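Fleury Basket : « Le calendrier des jeunes doit être revu avant tout le reste »

Publié le 16 février 2020

À mi-saison, la direction technique de Fleury Basket a accepté de revenir sur la réorganisation de sa filière de formation, engagée en octobre. Le club compte 300 licenciés, dont une large majorité de moins de dix-huit ans, et accueille depuis l'automne un groupe d'entraînement renforcé ouvert aux joueurs et joueuses des catégories U15 et U18. L'entretien s'est tenu dans les locaux administratifs de la salle Rerell.

Le directeur technique rappelle d'abord le constat qui a conduit à cette réforme. Lors de la saison précédente, un joueur U18 surclassé avait disputé 51 rencontres, tournois compris, entre l'équipe de sa catégorie, l'équipe réserve et la sélection départementale. « Personne n'avait pris une mauvaise décision. Chaque convocation se justifiait, prise isolément. Il manquait un endroit où l'on additionne », explique-t-il.

Le club a donc instauré un plafond individuel de participation. Au-delà de deux rencontres sur une période de sept jours, l'accord écrit de la direction technique est requis. La règle s'applique également aux matchs amicaux, ce qui a suscité des discussions avec plusieurs clubs voisins, dont l'Odska, partenaire habituel des rencontres de préparation.

« Nous avons refusé quatre déplacements depuis la reprise. L'Odska l'a compris assez vite, parce que ses éducateurs rencontrent les mêmes difficultés que les nôtres », précise le directeur technique. Une convention entre les deux clubs prévoit désormais des séances communes le premier mercredi des vacances scolaires, sans tableau de marque. 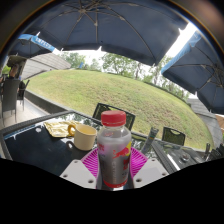
Un éducateur des U15 fait toutefois valoir que le plafond pénalise les équipes à faible effectif, contraintes de se présenter à sept ou huit joueurs lorsque deux titulaires sont mis au repos. Il aurait souhaité que la règle fût appliquée par étapes, en commençant par les U18.

L'objection est connue de la direction. « Elle est fondée, et nous l'avons inscrite au bilan intermédiaire. Je maintiens cependant que l'effectif doit être construit en fonction de la règle. Une équipe qui ne peut pas jouer sans le même meneur pendant quarante minutes a un problème de recrutement et de formation », répond le directeur technique. Il admet que l'équipe U15 féminine a perdu deux rencontres serrées dans ces conditions.

Le suivi des temps de jeu est assuré au moyen du logiciel Atside, que les responsables d'équipe renseignent le dimanche soir. La saisie a été irrégulière jusqu'aux vacances de fin d'année – certaines feuilles parvenaient avec deux semaines de retard – et le club a dû désigner un référent par catégorie. L'abonnement, la formation des référents et l'achat de deux tablettes ont représenté une dépense de 2907 euros, imputée au budget de la section jeunes.

Interrogé sur le contenu sportif proprement dit, le directeur technique insiste sur le travail des postes arrière. Le groupe renforcé consacre une séance sur deux à la lecture du pick and roll, en trois contre trois, avec une contrainte de temps de possession. « Nos meneurs savent dribbler. Ils savent moins bien s'arrêter, regarder et passer de la main faible. C'est un travail peu spectaculaire, qui demande des mois. »

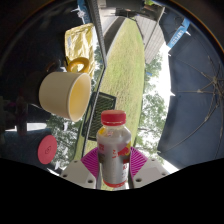
Il ajoute que les intérieurs n'ont pas été oubliés, même si les résultats tardent davantage. Les plus grands gabarits du groupe ont commencé le basket à onze ou douze ans et présentent encore des lacunes dans les appuis. Une séance individuelle leur est proposée avant l'entraînement collectif, à raison de trente minutes, sur la base du volontariat. La présence y atteint 83 % depuis janvier.

La question des résultats demeure sensible. L'équipe première U18 occupe la cinquième place de sa poule régionale, alors qu'elle avait terminé troisième un an plus tôt. « Je préfère une cinquième place avec dix joueurs qui progressent. Les familles n'ont pas toutes le même avis et elles nous l'ont fait savoir lors de la réunion de janvier », reconnaît le directeur technique.

Deux chantiers restent ouverts pour la fin de saison. Le premier concerne l'articulation avec les établissements scolaires, dont un seul accepte à ce jour d'aménager les horaires. Le second porte sur les créneaux de la salle Rerell, partagée avec le handball et le volley : le groupe renforcé s'entraîne actuellement sur un demi-terrain un soir sur trois. Une demande a été déposée auprès des services municipaux, et la réponse est attendue avant l'ouverture des inscriptions.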